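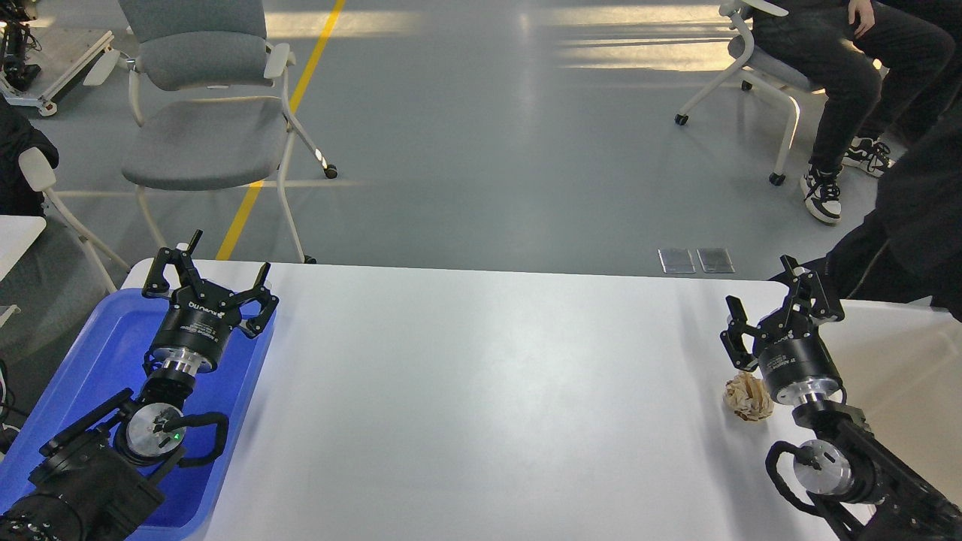 Menzies objected at the review stage that glare complaints tell us more about the season than about the furniture, and we take the point seriously in this section.

Carmela Moya – October
4 min read

Figure 2. White matte table top in daylight.

4.2 Surface finish and reported glare

Complaints were logged at the Drovwood and Vosby sites through the autumn, when the sun is low for much of the working day. The log holds 1511 entries, of which 19 were dropped for lack of a time. Pale matte tops like the one in Figure 2 still give soft reflections of window light, but people seldom named them as the source of discomfort. Gloss tops were named far more often, mostly in the hour after lunch.

Season does matter. Complaints at both sites fell once blinds were lowered by default – a change we had not planned for, and which makes the later weeks hard to compare with the earlier ones. We therefore report the two periods separately. The difference between finishes remains in both, though it is smaller in the second.

Contact: Pleltix Workplace Studies | Back to top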